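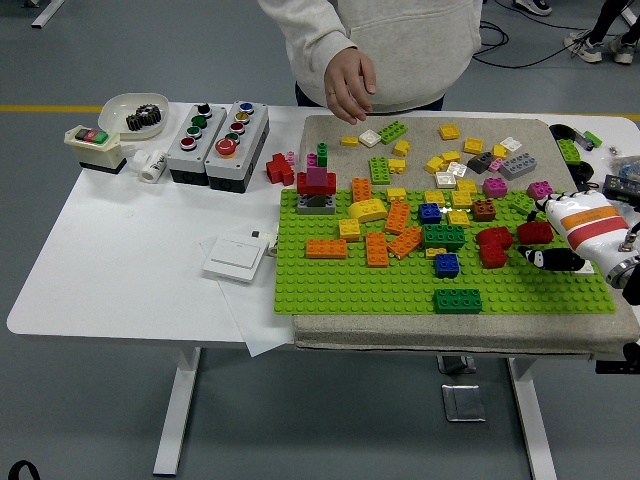 Momentary vs. maintained stop on a retrofit control station

Forum index > Machine controls > Switches and pilot devices

jakum_sparky
I'm rewiring the operator station on an old belt sander at the Nenorstead shop. The motor is three-phase with a magnetic starter and a 24 V control transformer. The existing stop is a maintained rocker in series with the coil. I want to replace it with a momentary NC stop and a momentary NO start with a seal-in contact. Is there any reason to keep the rocker as a second means of stopping?

A.Bangera
Remove it. A maintained switch ahead of a two-wire coil circuit restarts the motor when power returns. Three-wire control drops out on power loss and stays out until somebody presses start. On a sander that settles it.

twhitfield
Disagree in part. The restart problem comes from the two-wire circuit. Wire the rocker in series with the new stop, upstream of the seal-in, and it works as a control-off switch with no restart risk. I have run mine that way since March without a fault.

A.Bangera
Electrically correct. My objection is to the operator. Give a person two things that both stop the motor and they will use the rocker every time, then press start and wonder why it's dead.

Kerslake_M
Neither one replaces the lockout. Control-off leaves the line side of the starter live. Put a lockable disconnect on the wall and use it for belt changes.

jakum_sparky
Disconnect is already there, fused, lockable. Drawing revised as follows. Terminal numbers are from my own sheet.

1. Control transformer secondary, fused, to terminal 102.
2. Terminal 102 through the emergency stop, NC, direct opening, latching.
3. Emergency stop to the stop button, NC, momentary.
4. Stop button to the start button, NO, with the auxiliary contact in parallel.
5. Start button through the overload contact to the coil, return on terminal 501.

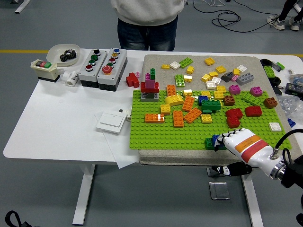

6. Label both ends of every conductor before the cover goes on.

twhitfield
Step 5 is fine, though many older starters put the overload contact on the return side of the coil. Check yours before you cut anything.

S.Iyer
What is the coil inrush? I had a Brondo transformer rated for 200 VA that sagged on pull-in and made the contactor chatter. Holding current was well inside the rating.

jakum_sparky
Nameplate gives 20 VA sealed. Inrush isn't listed.

S.Iyer
Then measure the secondary voltage at pull-in with a min/max meter. The sealed figure won't size the transformer.

Kerslake_M
One addition to the list – use a red mushroom head for the emergency stop only. A plain red button is enough for the normal stop.

A.Bangera
Agreed. I still say the rocker goes in the scrap bin.

twhitfield
And I still say it's a usable switch. Post the meter reading when you have it.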